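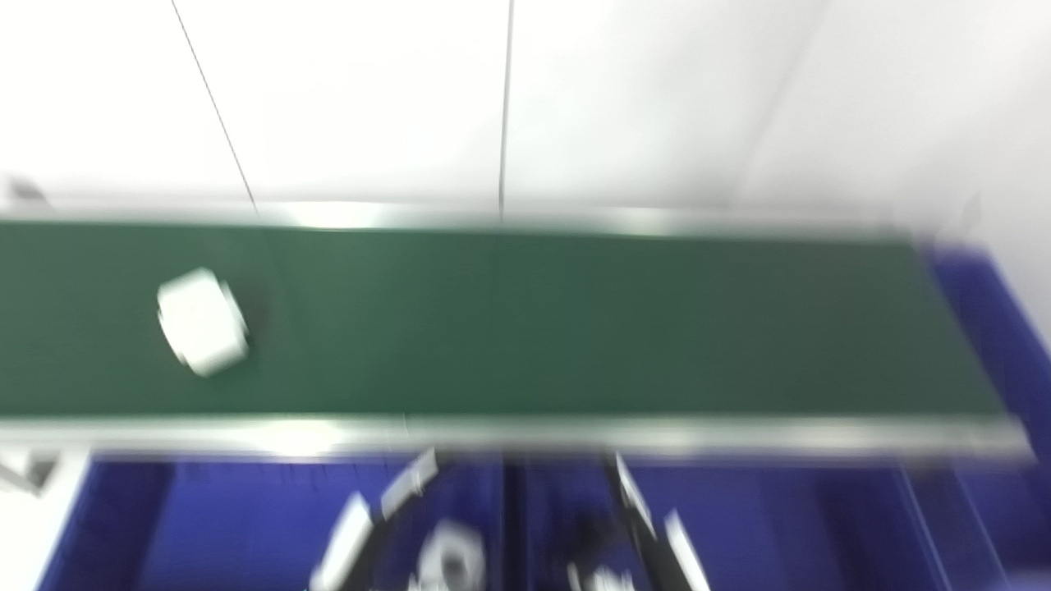 ## belt week, a thread

1/ Ok so Friday update from the Hollville team. Conveyor task is officially our whole personality now. Green belt, white roll comes down it, two grippers, blue bins. Sort it, don't drop it. How hard can it be (hard)

2/ For anyone new: we're a student team, seven of us, doing the sorting challenge at Burkidmont in January. Last year we did line following. This is not line following.

3/ Rules in short: 100 points for a clean place in the right bin. Half if it bounces out and you recover it. Zero if it goes on the floor. Minus something if you hit the rail, still arguing about how much bc the rulebook says two diferent things on two pages

4/ Demetrius Kowalczyk rewrote the grasp timing over the weekend. Old version waited for the roll to be dead center. New version starts moving early and meets it. Way faster. Also way scarier to stand next to

5/ Head view is still super smeary when it turns. Everything goes sideways streaks, rails, fingers, all of it. We tried training on only the sharp frames, went badly. So the blurry ones stay in

6/ Data so far: 1,926 clips. 306 of those are labeled. Yes we know. If you are in the club and reading this, labeling party, 4pm, bring a laptop, there will be pizza

7/ White roll, white wall behind the belt. Sounds like nothing. Tilt the head up a bit and the detector starts finding rolls in the wall lol. Cropped the top of the image for now, proper fix later

8/ Naming: the left arm is Larero. Right arm is still "right arm". Vote is open, please stop submitting Kjærgaard, none of us can type it in the config and the parser choked on it twice

9/ Things on the list
- two hands going for the same roll (they need to take turns!!)
- rolls lying on their side vs standing up
- right-hand bin, Larero hates reaching over
- wrist cable, agian

10/ Somebody asked what it costs. Arms are on loan from the department. What we've spent ourselves is roughly $500, mostly finger pads and zip ties and one power supply we don't talk about

11/ Goal before break is twenty in a row, no human touching anything. Best streak rn is eleven. Twelve went on the floor and under the cabinet

12/ ok running again, battery on my phone is at 4%. more monday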